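Dornura toy library told to count its bricks, and does

11 Oct 2021

The Dornura Toy Library, which has lent out puzzles, dump trucks and one very heavy dollhouse since the days when the building was still a shoe store, closed for the whole of last week in order to find out what it owns.

The order came from the town's insurer, Jaltus, which wrote in May to say that it could no longer cover "toys, various." That phrase had served as the library's full inventory for as long as anyone at the front desk could remember. Jaltus wanted a list. It also wanted the list to say how many pieces each toy had, and how many of those were still in the box.

Tímea Csizmadia, who runs the library on a part-time contract and a full-time schedule, wrote back to ask whether a bag of building bricks was one toy or several hundred. The reply took most of the summer. It said several hundred.

"I had hoped they would see it the other way," she said on Friday, from behind a folding table. "I even sent them a bag."

The final figure for items on the shelves is 521. The final figure for loose bricks is 2,135, in all colors, and it was reached on the second try. The first count was dropped after a disagreement over whether two bricks that could not be pulled apart should be listed as one. They are now listed as two, with a note.

Missing pieces turned out to be less of a problem than extra ones. The library's farm set came back with more fence than it was sold with. A train set has gained a bridge that does not fit any track in the building. Three of the jigsaws share a corner piece, in the sense that each box has a slip of paper saying it is in one of the other boxes.

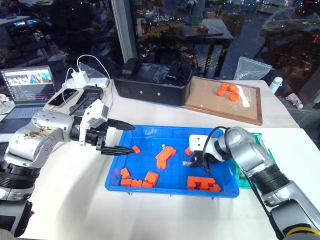 Borrowers have been patient on the whole. The library let families keep whatever they had out during the closure, and late fees, which have stood at 24 cents a day for years and are mostly paid in apologies, were waived. One father on Sikora Street asked if he could return a toy drum early. He was told the count was under way and nothing could be accepted, and he is said to have taken it well.

The new system comes from Dravard, a small supplier of shelf labels that until now has dealt mainly with hardware stores. This shows here and there. The stuffed animals are filed under Soft Goods, the marbles under Bearings, and a wooden duck on wheels has been given a load rating. Csizmadia says the labels can be changed, but that each change has to be sent in on a form, and she would like to open the doors again before she starts on the forms.

There is also the matter of the rules. Until now a borrower took a toy home, brought it back, and said "I think that's everything." From this week a sheet goes home with each box, listing the pieces, with a space for a signature. Parents will be asked to check the contents on the way out and again on the way in. For the bricks, a compromise has been found: they will be weighed. A kitchen scale has been bought for this, and has been added to the inventory.

At last month's town meeting there was some grumbling about the cost, most of it from people who do not borrow toys. One speaker wanted to know why the town was paying staff to count at all when children could be asked to do it for nothing. It was pointed out that children had been in charge of the pieces up to now — and that this was how the farm got its fence.

Jaltus has received the list and says it is happy with it, apart from page 2, where it would like to know what is meant by "assorted wizard." Csizmadia has sent a letter explaining that it was once a chess set.

The library reopens on Wednesday at its usual hours. Anyone who has had a toy out since before the closure is asked to bring it back by the end of the month, along with any parts of other toys that may have gone home with it. The bridge is at the front desk, and anyone who recognizes it may have it.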